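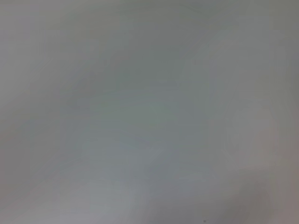
Wrist camera view at very close range: gray, out of focus, one dark speck near the bottom.

Most advice on home-built arms says to put a camera on the wrist and let it do everything. I think that advice is wrong for anyone working with a fixed-focus module, and I have spent since October building the Clomberg arm on a shared bench in Flulstead to find out how wrong.

The trouble is the last stretch of the approach. At the distance where the fingers have to close, a cheap lens gives you soft gradients and no edges. The tracker still returns a position, and the position is worthless. I logged 100 approaches to a printed block. In 6 of them the software reported low confidence. In the rest it reported a number and I had to decide whether to believe it.

Jarmo Kokkonen, who has the next bench, argues for a better lens. He may be right for his budget. My view is that a second, fixed camera beside the base costs less effort than autofocus on a moving joint – it needs one bracket, one calibration and no extra weight past the elbow. The wrist unit can then handle the middle distance, where it is good, and hand over before the image goes soft.

We use this site's cookies to remember your preferences. Accept | Manage settings

A contact switch in the fingertip should cover the final two millimeters. It is an old part with a plain answer: closed or open. Builders skip it because it does not show up well in a demo. I would fit the switch first and buy optics afterward. The bracket drawings are in the Civdale folder on the workshop server, revision 2.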